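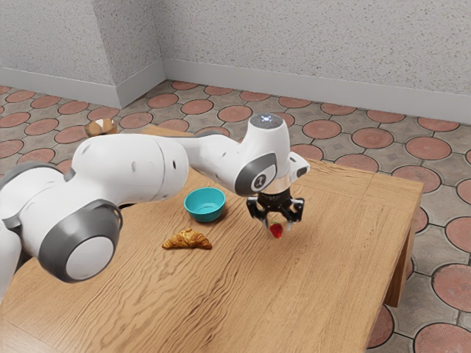
Fig. 1. Simulated arm holding a strawberry over a wooden table.

Where Did the Road Money Go? Tracking Spending Records in Purkia District

Na-rae Kwak and Tahira Gilani
Public Budgets course, final project
26 Sep 2021

What we wanted to find out

Purkia district council says the Trurkar road is paid for and finished. People who live along it say half of it is still dirt. Our question was small: can an ordinary person follow the money from the council vote to the last payment, using only records the public is allowed to see? We were not trying to prove anyone stole anything. Short answer, no, you can't follow it all the way. Longer answer below.

Background

The council voted the money in February. The contract went to Skorum, a building firm that has had council work before. The vote is in the minutes, one paragraph, passed without debate. The old council chair had already left office by then, but the road was his plan and his name keeps coming up. He says he left the account full. The new chair says it was nearly empty when she came in. Both statements were read out at the same meeting and neither had a bank record attached.

What we did

Asked for 60 documents under the open records rule. Minutes, payment slips, the contract, site inspection notes, letters between the works office and Skorum. Made one spreadsheet, a row for each document, with date, who signed, and amount if there was one. Tahira did the requests and the phone calls. Na-rae did the spreadsheet and most of the writing. We both went to the Bang records office, twice, because the first time the clerk who has the key was out.

We also handed out a one page survey along the Trurkar road. Questions were on whether people had seen work being done, and who they thought was in charge of it. Only 10 came back filled in so we do not treat it as proof of anything.

What we found

The minutes are good. Complete, signed, easy to read. No complaints there.

The payment slips are not good. Several have an amount but no purpose written in. One says "road etc". Another is signed by an officer who, going by the staff list, had moved to a different department before the date on the slip. Could be a mistake in the staff list. We asked and did not get an answer in time.

Inspection notes: we were told there were 2. We were given one. It covers the north end only and says the surface is "satisfactory". Nothing for the south end, which is the part people complain about.

The contract has a page listing stages of work and what gets paid after each. That page is the most useful thing in the whole file. If every slip named a stage you could match them up in an afternoon. None of them do.

On the survey, most people who answered blamed the old chair. A few blamed Skorum. One person wrote that it was all the same people anyway and please fix the drain.

The argument over the missing money

The figure that gets repeated at meetings does not appear in any record we saw. We looked for where it started. Earliest we could find was a radio call-in, and the caller did not say where he got it. After that both sides use it, one to accuse and the other to laugh at it. Our view is that the account balance on the day of the handover would settle most of this. It should be a public record. We asked for it and were told it is "being prepared".

Problems

Ran out of time, mainly. Copies were slow and the office charges by the page. Some scans were to faint to read and we left those rows blank in the spreadsheet. We also should have written to Skorum earlier, their reply came after our draft was done and only said to contact the council.

Recommendations

Put the contract stage on every payment slip.
Publish the balance whenever a chair leaves office, same week.
Inspection notes for the whole road, with the inspector's name.
Let people search the records online. Even a plain list of titles would of saved us a trip.

Still to do

Handover balance, if it ever comes. Second inspection note. Tahira wants to redo the survey with a 1000 form print run and a drop box at the market, depends on whether the department will pay for the copying. The spreadsheet is with the course office, ask there if you want it.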